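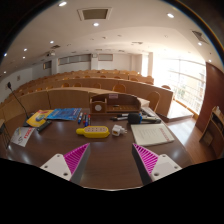
10/3/24

Second evening of Hungarian for Beginners, and I have already been moved to the back row for my own good. Mrs. Hegyi (Enikő, she says, but I was raised a certain way) has decided I hear better from up there. I do not hear better from up there. What I get is a view of the big shiny table, with the yellow power strip in the middle of it and a white notebook off to the right, and I spent a good part of the vowel harmony section wondering if I could say "power strip" in Hungarian. I can't. I can say "the dog is tall."

Vowel harmony is where I lost the thread. The front vowels like to be with the front vowels and the back vowels keep to themselves, like my mother's side and my father's side at a wedding. Then you stick an ending on and the ending has to pick a family. I asked how you know which. She said you listen. Went home and listened. The refrigerator is a back vowel.

Ayodele signed us both up in February, when October seemed like something that happened to other people. He is annoyingly good. He grew up with two languages and got a third from his job at Hoxha, so a fourth just slides in beside the rest. He has 481 words on his phone app. I have 80, and I'm counting "paprika" and "goulash," and also "hussar," which I expect to use constantly.

The idea was to be ready for Desberg, where his cousin's in-laws are having us for a week and where the grandmother speaks Hungarian and nothing else. She is 101. Ayodele says she'll be delighted by any effort at all. I have met women of 101 (one) and she was not delighted by effort, she wanted to know who had moved her chair.

Homework is to write five sentences about my family. I've got three. My sister is tall. My sister's dog is tall. We are not doctors. The third is true but it does leave the reader with questions.

Rain on the way home, bus late, sat with my flash cards under the awning at Floreo till they took the flower buckets in around me. Bought some carnations out of guilt. Looked up the word for carnation, szegfű, which has the same nail in it as the word for nail. Nail grass. Told Ayodele by text and he wrote back "yes, I know."

Still have to call Drerau about the gutter. They open at eight and I will forget.

"Good night" is jó éjszakát. Said it to the cat. Nothing.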